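Moving my mother's recipes into one place

2 Jan 2024

I spent most of the holiday break typing. My mother kept her recipes in a tin, two shoeboxes and the backs of a lot of envelopes, and when she moved into the smaller apartment last April she gave the whole pile to me. I said I would sort it out by the end of the year. I missed that by a day or so.

There are 504 recipes. That number includes duplicates I decided to keep, such as the two versions of the potato soup, one with leeks and one without. It does not include clippings from magazines that she never made. She went through those with me over the phone. I read out the title, she said yes or no, and the no pile went in the recycling. It took three evenings and she enjoyed it more than I did.

The first decision was how to store them. I looked at a couple of recipe programs and tried one called Tedar for a week. It wanted every ingredient in its own box with a unit picked from a list, and my mother's units are things like "the blue cup" and "enough." I went back to plain text files, one per recipe, with the title as the file name. They open on anything and I can search them.

The blue cup turned out to hold a bit less than a standard cup. I measured it with water on a kitchen scale and wrote the result in a separate file called MEASURES. The same file has the small ladle, the jam jar and "a pan" of flour, meaning the dented saucepan filled to the rivets. I left the original wording in the recipes themselves. If I had changed everything to grams, she would not have recognized her own cooking.

Her handwriting was a bigger problem than I expected. It is neat until the last few lines, where she was running out of card, and then the oven temperature goes up the side in pencil. A few were written by her friend Dwynwen Howells, who lived next door to us when I was small and who wrote everything in capitals. Those were the easiest to read in the whole collection. Her recipes also give proper baking times, so I have made more of them than anyone else's.
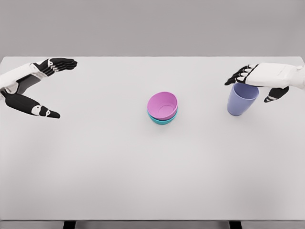
For the cards that were too faded to read, I tried holding them up to a window and then photographing them and turning the contrast up. The second method worked better. Brown ink on yellow card comes up well if you take the color out first. Grease spots are another matter. There is a card for cheese biscuits where the amount of butter is hidden under what I assume is butter. I made them with four ounces and they spread too much, then with three, and those were fine. The file says three.

Sorting took longer than typing. I started with the usual groups, soups and cakes and so on, and by the second shoebox I had a group called "other" that was bigger than the rest put together. In the end I used 12 folders, named the way she talks about food. One is "when people come." One is "Sunday leftovers." One is "Christmas only," and I checked with her whether the ginger cake was allowed out of it. It isn't.

I also kept a list of names, because nearly every card says where it came from. Some are relatives I can place. Others are people from her first job, and she could remember what they cooked but not what they did there. I typed whatever was on the card, including "from the woman on the bus," which is a very good plum cake.

The originals are in a flat box now, in the same order as the files. I thought about throwing out the envelopes and decided against it. They have shopping lists on the other side, some with prices, and I like reading them. My mother thinks this is silly and says that an old envelope is an old envelope.

What is left to do is the printing. She doesn't want to read recipes off a phone and neither do I when my hands are floury. I plan to print the ones we use most, in large type, one to a page, and put them in a ring binder with plastic sleeves. That is probably sixty pages for the first go. I will do two copies, one for her and one for my sister, who has been asking for the potato soup since the move. She wants the version without leeks.

If anyone has a good way of telling a handwritten 1 from a 7 when both have been through the wash, please leave a comment. I have a bread recipe with one of them teaspoons of salt in it, and I would like to get it right before I bake it for other people.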